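Stolico > Newsletter > Band News > The Lockwood Tapes

Search the newsletter Go

The Lockwood tapes are finally coming out – on vinyl!

Hello again from the back room. I've been sitting on this one since October and I'm so happy I can talk about it now. The live album we recorded over two nights at Lockwood is mixed, mastered and off to the pressing plant, and it sounds huge (Florian's drums especially, he'll be unbearable).

If you were there you'll remember the power going out halfway through "Oltov" and Burgi carrying on with just the accordion while everyone sang. We kept it. All of it, even the bit where I come back in wrong. Severino wanted to trim the silence before the lights came up and I begged him to leave it alone, so you get nearly a minute of people shuffling and laughing and one very loud cough.

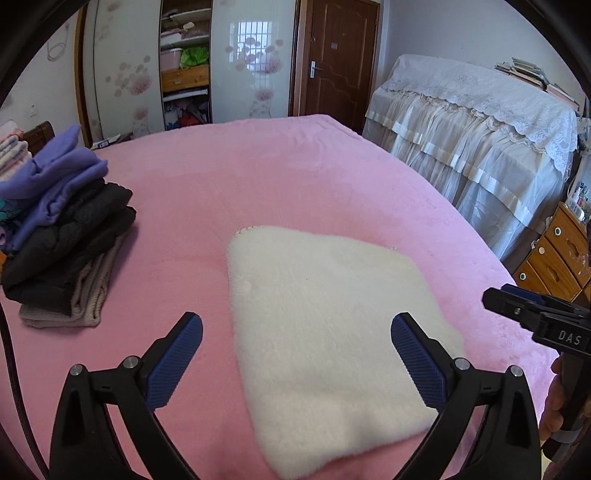
White fluffy cloth on a pink plush blanket.

There are 15 songs across two records, and five of them have never been on anything we've put out. "Closto" is the one I'd play you first. Nikau McAlister wrote the string part on the train up and we'd run it once before the show, which I think you can hear, in a good way.

We're pressing 1024 copies, all numbered by hand (my hand, mostly, so forgive the sevens). Mailing list people get first go, and the order link will be in the next newsletter. Please don't write to Burgi asking for number one – she's keeping it for her mother.

The sleeve notes are by Veronika Wieser, who saw us play to a half-empty bar years ago and has been arguing with me about set lists ever since. She's still cross that we dropped "Ferry Song" and says so in print.

No touring news yet, sorry. We're rehearsing again though, windows open, and there's a new slow one in waltz time that I can't stop humming. Write back and tell me what you'd like to hear when we get out there.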